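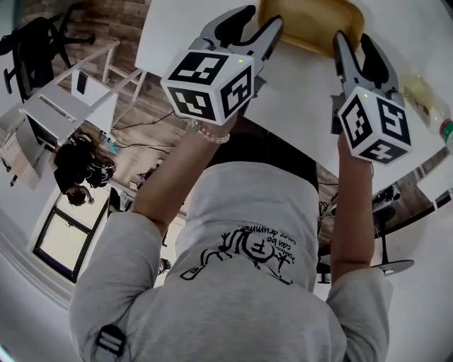

4.2 Where the tray goes

I'll admit I came to the tray question late. For the first stretch of the Bukby study I was all about bottles, jars and other things that stand up by themselves, and I treated the tray as a sort of floor mat for everything else. Then I started reading my own notes and saw how often people set the tray down first and only afterward worked out where the rest would live. Figure 3 has the arrangement I kept running into: the tan-yellow tray out on the white tabletop, and a clear plastic bottle lying on its side a little way off from it. I call this the "tray and stray" layout, and I'm a little sorry about the name, but Lai-ching Ng started using it in her coding notes and it stuck.

Figure 3. Tray and stray: a tray on a white tabletop with a bottle lying on its side nearby. Bukby set, table-tidying session.

A quick reminder of what counts as what. A session is one person tidying one table until they say they're finished. A placement is any time an object is let go of and stays put long enough for us to log it. The Bukby set has 546 sessions and 1566 placements that survived our cleanup (see Section 3 for what we threw out, and why I still feel bad about the spoons). Lai-ching and I both coded every placement, and where we disagreed we sat down together and argued until one of us gave in. She usually won, and when I reread those cases now I mostly agree with her.

So what do people do with a stray bottle? My guess going in was that they would stand it up right away. A bottle on its side looks wrong to me, and it rolls, and I can't leave one alone in my own kitchen. But standing it up was often the last thing to happen. People would shift the tray, square it up with the table, look at it, shift it again, and let the bottle lie there the whole time. When I asked afterward, the answers were pretty practical. "I didn't know where it was going yet," one person told me, and another said she wasn't going to pick it up twice. That second answer made me go back and reread a lot of sessions! It fits nicely with Huang's idea of holding off on a decision, which I described in Section 2, though Huang was writing about pantry shelves and I don't want to stretch it too far.

The rim matters more than I expected too. A tray with a raised, rounded rim seems to work like a little fence. Once something is inside, people treat it as handled and move on, even if it's sitting crooked in there. Things outside the rim get touched over and over. We tried a flat board in the Tokallow pilot (5 sessions, so please don't lean on this) and the fence feeling pretty much went away. People kept nudging things that were already on the board, and two of them asked me whether the board was part of the mess.

I should say something about bottles with stuff in them. A full bottle and an empty one are different objects as far as tidying goes, and our coding sheet had a single box for both until April, when Lai-ching split it into 8 categories by size and contents. The early sessions were recoded from the recordings where we could manage it. Where the label covered too much of the bottle to judge, we marked contents as unknown and kept the placement in. Lanmont suggests dropping unknowns altogether, and I see the appeal, but that would have cost us a lot of the small bottles, and the small bottles are the ones that wander.

One thing I can't settle with this data is whether the tray pulls objects toward it or whether people just put it down where the clutter already is. Those two stories look the same at the end of a session. The starting layouts weren't varied enough to pull them apart, and that's on me, as I set the tables by habit for far too long before I thought to shuffle anything. Section 5 goes through the shuffled tables, where the tray begins in a different corner each time and the bottle starts out either upright or lying down.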